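The Robot Is One Line in the Budget

What a small parts supplier learned when it put a two-armed robot through the same purchasing process as a forklift

Hiladmont sells replacement parts for commercial kitchen equipment, mostly by mail, from a single building outside Brilville. Most of its orders are small: a gasket, two thermostats, a bag of screws. Sorting those into kits is slow work, and for several years the company has wanted a machine to do part of it.

Last November it set aside money for a trial. The first budget request fit on one page and had one large number on it, the price of the robot. Noreen Brophy runs purchasing, and she sent it back the same afternoon.

"I asked what it plugs into," she says. "I asked what desk it works at, who sits across from it, and what happens when a finger breaks. The page didn't say."

The second request took longer to write. It had 191 lines.

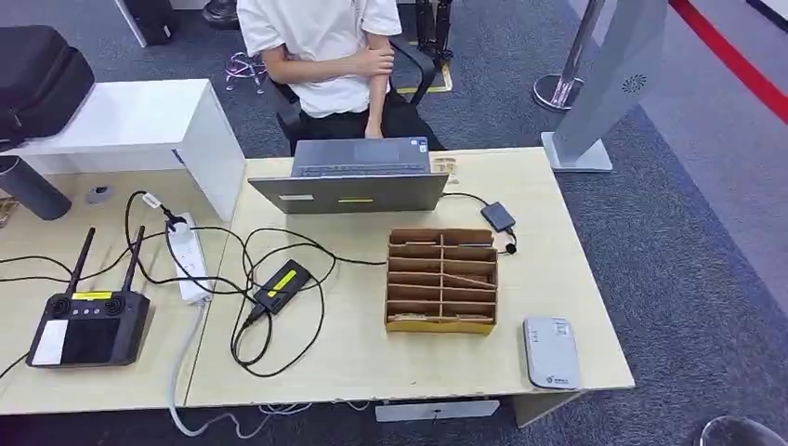 Many of those lines were for things under $50. Power strips, spare adapters, a second charger for the handheld remote, floor mats, cable covers, extra storage for recorded sessions. None of them would have stopped the project on its own, but Brophy wanted them in the request so they would stop turning up on people's personal expense reports. On an earlier project, a label-printing line, small purchases like that had gone on for a year and were never charged to the right account.

Floor space was harder. Hiladmont charges each department for the area it uses, and the trial needed two desks side by side plus room for the arms to move. Operations offered a corner of the warehouse. The supplier, Somogyi, asked for a carpeted office area instead, on the grounds that the first months would be mostly laptop work. The office cost more per square foot, and operations paid for it anyway.

Hicham Shawky, the operations manager, now thinks the supplier was right. "You picture it out on the floor with the conveyors," he says. "Then you spend the first weeks sitting at a desk with it and a cardboard box."

The cardboard box is the kind sold for sorting small goods, with thin dividers. Shawky had priced a set of machined trays and was ready to order them. Somogyi's trainer talked him into waiting until the slot sizes were settled. They changed several times, and a pair of scissors took care of it each time. The money for the trays is still in the budget, moved to the third quarter.

Paying for wear

The section that drew the most argument was maintenance. Somogyi quoted a service plan at $385 a month per arm, covering remote support and a yearly visit but no parts that touch the work. Fingers, pads, rubber covers and anything fixed on with tape were the customer's problem.
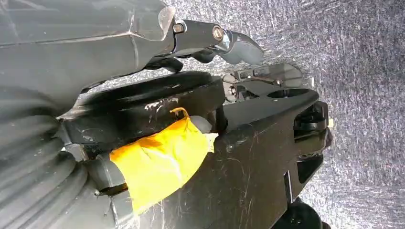
What to ask before you sign

Ásdís Sveinbjörnsson advises small manufacturers on equipment purchases and went over Hiladmont's draft before it was approved. Her questions were mostly dull ones. Which parts does the supplier expect you to replace in the first year, and will it put prices on them in writing? Are the fingers sold singly or only as a set? If a hand has to go back for repair, is there a loaner, and who pays the freight?

She also asks to see a machine that has been in use for a while — never the one in the showroom. Scuffs on the brackets don't bother her. She wants to know how old they are and what has been replaced since delivery.

Lead time is another item buyers leave out. Somogyi promised the arms quickly, but a spare hand was quoted at 17 weeks. Hiladmont ordered one with the original purchase, which pushed the total over the limit Brophy could approve herself and added a month of meetings.

Then there is labor. The plan allows 80 hours of operator time for the first kit, all of it charged to the trial. Shawky's own supervisors had asked for less, hoping to make the numbers look better. Brophy raised it after calling two other customers on Somogyi's reference list.

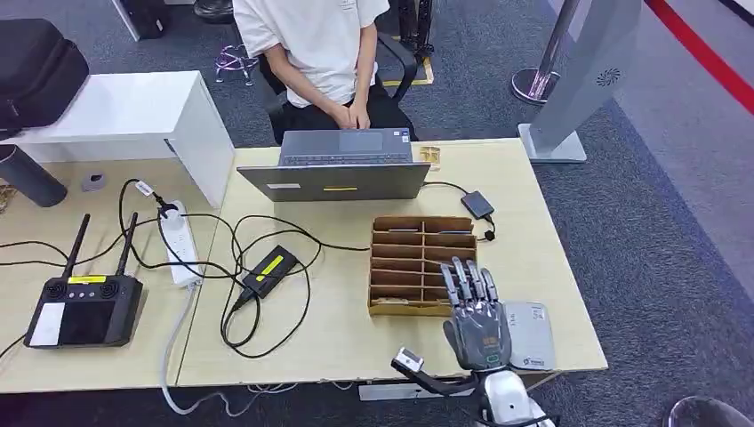
Esmaeil Shirazi
Contributing writer, plant and equipment

Hiladmont's operator time is booked in half-day blocks, with one person on the laptop for the whole block. Brophy would not let the schedule count that person as available for packing. She had seen it done with the label line, where the same employee was on two rosters for most of a summer.

The kitting software is a separate contract. Hiladmont chose a package called Gimimance, licensed by workstation, after the supplier's own tool turned out to need a yearly renewal at a price Somogyi would not fix in advance. The license runs past the end of the trial, so if the robot goes back, the company will still be paying for software it has no use for. Brophy tried to get that clause removed and could not. She put the remaining months in the request as a cost of stopping.

That line, the cost of stopping, is the one Sveinbjörnsson now asks her other clients to copy. It covers return freight, restoring the office space and the unused part of the service plan. On most requests she reviews, it is missing.

Hiladmont will decide on a second robot when the first kit is finished. The request form for it is already on the shared drive, with most of the same lines and the prices left blank.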